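# Hand-held grippers as a rental service: a conversation with Nyarko

Nyarko supplies hand-held gripper kits to teams that need manipulation recordings but do not want to build their own hardware. The kit is called Tulludau. It ships in a padded case, is rented by the month, and comes with a processing service run from the company's workshop in Hastadel. We spoke with the product lead there about what customers receive, what goes wrong, and what the next revision changes.

The first question was why anyone would rent a tool that can be printed and assembled in-house. "They can build one," the product lead said. "The trouble starts when they build ten. The finger spacing differs a little from unit to unit, the lens sits at a slightly different height, and then the recordings don't match. We calibrate every unit against the same fixture and send the calibration file with it."

A standard kit contains 2 grippers, a charging dock, spare finger plates and a calibration board. The operator holds the tool, works through a task by hand, and the camera on the tool records a wide view past the finger and into the work area. The lens is a fisheye. Customers sometimes ask for a narrower one, and the company declines.

"With a narrow lens you get a nice picture of the object and very little of the room," the product lead said. "Tracking needs the room. Door frames, window edges, a plant on a ledge, all of that helps. A big plain wall does not help, and a refrigerator door filling the view is worse."

Kitchens and small shops make up most of the current bookings. Open cabinets are considered a demanding case, as the interior is usually darker than the surroundings and glass shelves produce reflections. Nyarko's written guide tells operators to approach the opening face-on, pause for 2 seconds, and only then reach in. "People skip the pause. We see it in the data right away."

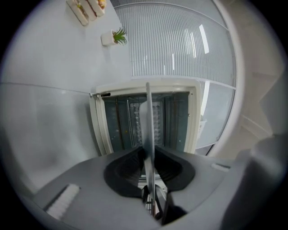 *Tulludau gripper at an open white cabinet with glass shelves, seen through the fisheye camera on the tool.*

Every upload is checked before it is released to the customer. In the most recent paid project, for a kitchen equipment distributor named Sirnaso, the operators submitted 100 recordings and 87 passed. The rest were rejected for lost tracking or a covered lens. Rejected recordings are not billed, a term that the product lead described as expensive for the company but simple to explain.

We asked about wear. "Finger plates are a consumable," was the answer. "They get bent when someone pushes against a shelf edge. Swapping one is a job for a small screwdriver, and after that you run the calibration board again. If you don't run the board, we will ask you to." The housing itself is covered for the length of the rental, including drops.

The weak points are known. The charging dock is slow, and the tool is heavy for operators with small hands. Left-handed use is possible – the grip is symmetrical – but the trigger guard was shaped with right-handed users in mind. A revised guard is planned for December, along with a lighter battery. Existing customers will be able to exchange their units at the end of a rental month.

There is no plan to sell the kit outright. "Once it's sold, we lose track of its condition," the product lead said. "Then somebody sends us recordings from a unit that hasn't seen a calibration board in a year, and we have to tell them it can't be used. I would prefer to get the unit back on the bench."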